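**Garment hanging and drying trial: balcony station**
March, entry 3
Recorded by Oduor Massawe; reviewed by Iddrisu Asamoah

Garments from the Tasik lot were spun at 900 rpm and taken to the balcony at once. The drying rail was wiped down beforehand. Each item is to be shaken out, placed on its hanger from the hem upward and smoothed at the shoulders before it is hung. The collar must not be stretched over the hanger.

Drying time for the first item was 61 minutes. Weights are entered in the Amissah ledger and are not repeated in this entry. The Likberg clips slipped on thin fabric and have been withdrawn from use until new pads arrive.

Colleagues are reminded to keep reds apart from whites at the basket.

The choice of hanger remains open for the next session. Mr. Asamoah prefers the broad Cellero type, which supports the shoulder seam over a greater width but is slow to insert at a narrow neck. Thin white wire, as used under the red garment by the railing, passes through the collar easily, though the fabric then falls in loose folds that require smoothing by hand. Both types will be tried on 3 garments of the same size, and shoulder marks will be recorded after drying.

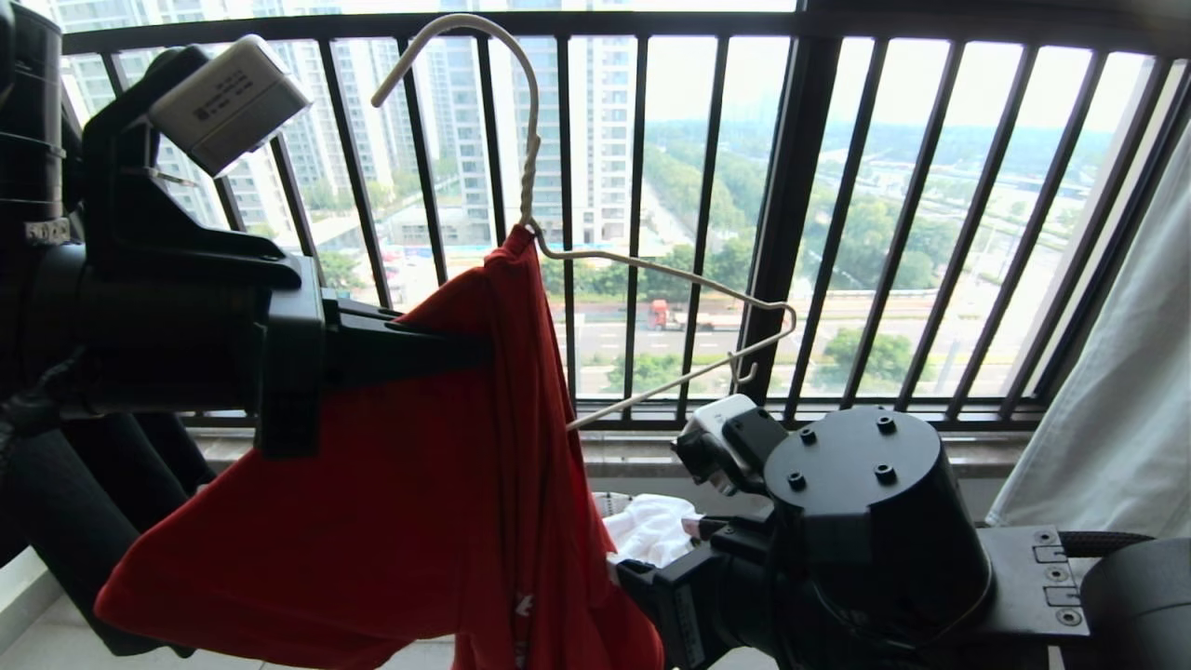
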